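Search products Search
Home Cells Stations Spares Service Contact

Telum CS-8 Carton Sealing Station, Manual Feed

The CS-8 is the hand-taping bench that sits upstream of a Telum pick cell. Small cartons are closed at the bench and passed to the cell, where a Lellau arm places them in the outbound rack. The station ships with the white bench top, the overhead beam and a handheld dispenser. Cartons and tape are ordered separately under part number 1349.

Setup

Level the bench before bolting the cell to it. The top is made in two boards, and the seam between them must be flush. A raised edge will catch tape tails and shift the carton when it is pushed toward the pickup point. Check the seam with a straightedge after the first 8 hours of running and again after any move.
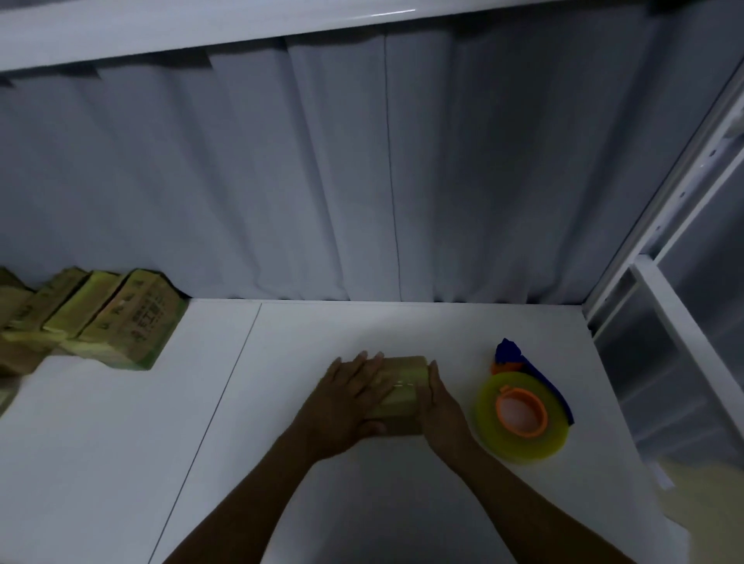 Tape must lie flat along the full length of the carton. The arm uses a suction cup, and a wrinkle or open edge under the cup lowers the holding force. Press the strip down from the middle toward both ends. One pass of tape is enough for standard cartons – a second pass is allowed if it covers the first completely.

Keep sealed cartons to the left of the work area and leave the space in front of the operator clear. The vision sensor is taught on a bare top, and it needs to be taught again if the bench is repainted or the lamps are changed.

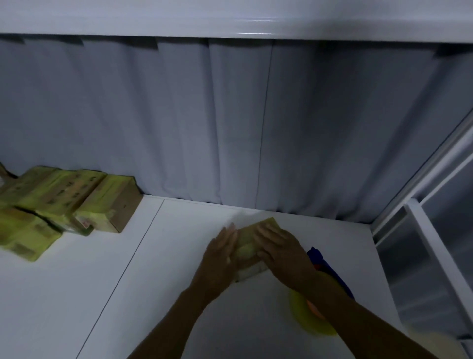
Bimla Sandhu wrote in to ask whether used cartons could be run through the station, as her site reuses them until the corners give out. They can, provided the top face is still flat. Creased tops should go in a separate batch with the vacuum threshold lowered by 3 kPa at the panel. Set it back afterward.

Dispenser care

Clean the cutter at the start of each shift. Adhesive builds up behind the teeth and leaves a ragged cut, and a ragged cut leaves a loose corner. Use a dry brush first, then a cloth with a little citrus cleaner. Do not oil the roll hub. Replace the blade when it no longer cuts with a single twist of the wrist.

If the cell reports fault 41 (vacuum not reached), look at the tape on the carton before opening the arm. Then check the cup lip and the hose.

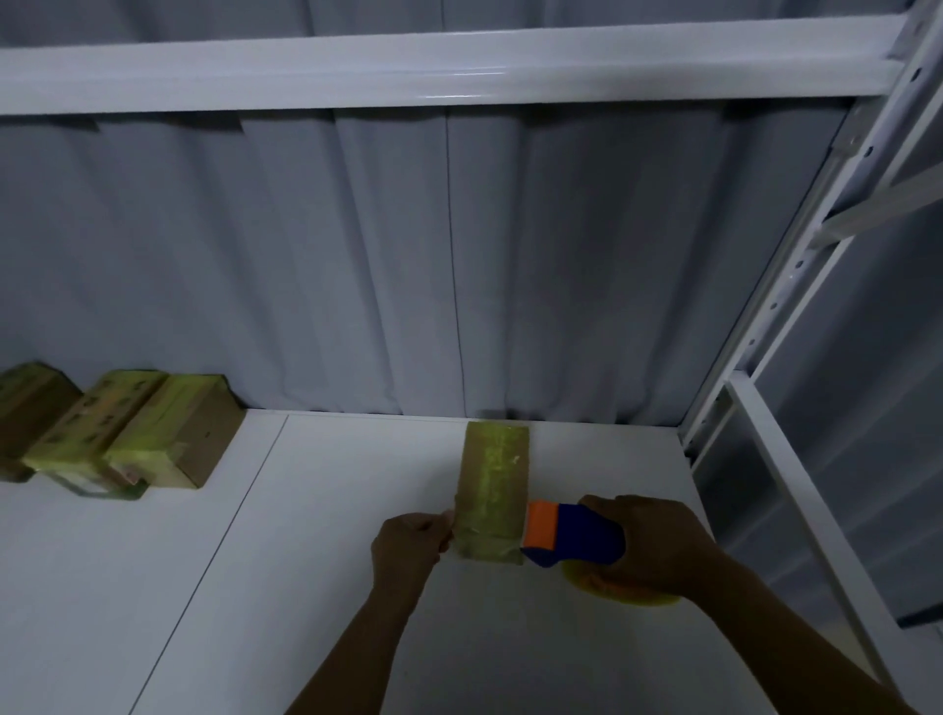
Mohit Maurya reports that fault 41 came back every Thursday on his line until he swapped the cup for the softer Stoltell type, and he now changes cups whenever he changes the blade. Either cup fits the standard mount. The softer one wears faster on taped surfaces.

Spare blades, hubs and cups are listed under Spares.

Last updated: August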